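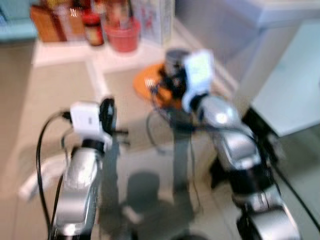

*Deux bras robotisés tendus vers une surface blanche.*

# Départager à la différence de buts : pour l'abandon de la confrontation directe

8 juillet 2021

Le règlement d'un championnat consacre en général plusieurs pages aux mutations et une demi-page au départage des équipes à égalité de points. C'est pourtant cette demi-page qui désigne, certaines saisons, le promu ou le relégué. La nôtre place en premier critère les points obtenus dans les confrontations directes, en deuxième la différence de buts dans ces mêmes rencontres, et en troisième seulement la différence de buts générale. Je soutiens qu'il faut inverser cet ordre et faire de la différence de buts générale le premier critère, dès la saison prochaine.

Les partisans du système actuel ont un argument principal : si deux équipes ont le même total, il paraît naturel de regarder laquelle a battu l'autre. L'argument est intelligible et il convient bien à un tournoi à élimination. Il convient mal à un championnat par matchs aller et retour, dont le principe est que toutes les rencontres ont la même valeur. Trois points pris en septembre contre le dernier comptent autant que trois points pris en mai contre le premier. La confrontation directe réintroduit une pondération après coup : deux matchs parmi tous les autres sont comptés une seconde fois, et l'on ne sait lesquels qu'à la fin de la saison.

Le second défaut est plus technique. Le critère n'est pas stable lorsqu'une troisième équipe rejoint l'égalité. Prenons la configuration qui a occupé une bonne partie de la réunion de juin. Drakura et Kekine ont chacun 41 points. Drakura a gagné à l'aller et fait match nul au retour : quatre points contre un, Drakura est devant. Undik marque alors un but dans les arrêts de jeu, sur un autre terrain, contre un adversaire sans enjeu, et atteint lui aussi 41 points. Or Undik a battu Drakura deux fois et perdu deux fois contre Kekine. Le mini-classement à trois donne sept points à Kekine, six à Undik, quatre à Drakura.

Drakura passe donc de la première à la troisième place du groupe. Qu'Undik lui soit passé devant, on peut l'admettre, puisqu'Undik a marqué. Mais Kekine est également passé devant Drakura, sans que l'un ou l'autre ait joué une minute de plus. L'ordre relatif de deux équipes a été modifié par le résultat d'une troisième. En théorie du choix, on parlerait d'un défaut d'indépendance. Sur un banc de touche, on parle d'un entraîneur qui fait tourner le chronomètre en croyant être sauvé.

La différence de buts générale ne produit jamais cet effet. Chaque équipe possède un nombre, ce nombre ne dépend que de ses propres matchs, et l'arrivée d'un troisième larron à égalité de points ne change rien à la comparaison des deux premiers.

Reste à savoir si la question a un poids pratique. Gudrun Bråten a repris les archives disponibles des divisions amateurs comparables à la nôtre, soit 917 classements finaux. Elle y relève 102 égalités de points ayant décidé d'une montée ou d'une descente. Dans 57 cas, les deux méthodes donnent le même résultat. Dans les 45 autres, elles désignent une équipe différente. Les inversions du type décrit plus haut, à trois équipes et à la dernière journée, sont au nombre de 2. On me répondra que c'est peu. J'en conviens pour les inversions. Pour les 45 cas de désaccord, l'argument de la rareté ne tient plus : lorsqu'une égalité est décisive, le choix du critère l'est aussi dans plus de quatre cas sur dix.

Ces chiffres ne disent pas laquelle des deux méthodes est la bonne, et Mme Bråten s'est gardée de conclure. Ils établissent seulement que l'ordre des critères n'est pas une affaire de rédaction.

J'en viens aux objections. La plus sérieuse concerne les scores excessifs. Une équipe qui affronte en fin de saison un adversaire démobilisé, réduit à neuf joueurs ou composé de juniors, peut améliorer sa différence de buts de dix unités en un après-midi. Le risque existe. Il existe aussi avec la confrontation directe, sous une autre forme : une équipe qui rencontre son rival le jour où celui-ci aligne trois suspendus en tire un avantage doublé. Aucun critère n'élimine l'aléa de calendrier. La différence de buts le répartit sur l'ensemble des journées, ce qui est en principe préférable. Pour les cas extrêmes, on peut plafonner à six buts l'écart retenu par match. Je n'y suis pas très favorable, car tout plafond crée un seuil au-delà duquel les équipes cessent de jouer, mais la disposition est simple à appliquer et je la voterais s'il fallait ce prix.

La deuxième objection porte sur les forfaits généraux. Lorsqu'une équipe se retire en cours de saison, ses résultats sont annulés si elle a disputé moins de la moitié de ses matchs, et conservés dans le cas contraire, les rencontres restantes étant homologuées sur le score de 3 à 0. Avec la différence de buts en premier critère, ce score forfaitaire pèse davantage. C'est exact. Il faut donc modifier les deux articles ensemble et exclure du calcul, pour toutes les équipes, les buts des matchs contre le club retiré, en conservant les points. La proposition Onyshchenko, déposée en juin puis retirée faute de temps, contenait déjà une clause de cette nature. Sa rédaction était lourde – quatre renvois internes pour un seul paragraphe – mais le mécanisme était juste et peut être repris.

La troisième objection est d'ordre psychologique : les joueurs accepteraient mieux de perdre une place au profit de ceux qui les ont battus. Je ne connais aucune mesure qui l'établisse. L'expérience des dernières saisons suggère surtout que les joueurs acceptent mal de perdre une place, quelle que soit la méthode, et qu'ils l'acceptent encore moins lorsqu'il faut leur expliquer un mini-classement à trois sur un parking.

Il y a enfin la lisibilité. La différence de buts figure dans toutes les feuilles de classement publiées, colonne de droite, mise à jour après chaque journée. La confrontation directe n'y figure pas. Un spectateur ne peut pas la reconstituer sans rechercher les résultats de l'aller, et le logiciel de la ligue ne l'applique qu'à la clôture. Entre-temps, il affiche un ordre provisoire fondé sur la différence de buts, donc sur un critère qui n'est pas celui du règlement.

Je propose en conséquence l'ordre suivant : différence de buts générale, buts marqués, points en confrontation directe, match d'appui sur terrain neutre. Le tirage au sort, encore mentionné en dernier recours, serait supprimé pour les montées et les descentes. Le texte doit être adopté avant la publication des calendriers, faute de quoi il ne pourra s'appliquer qu'à la saison d'après.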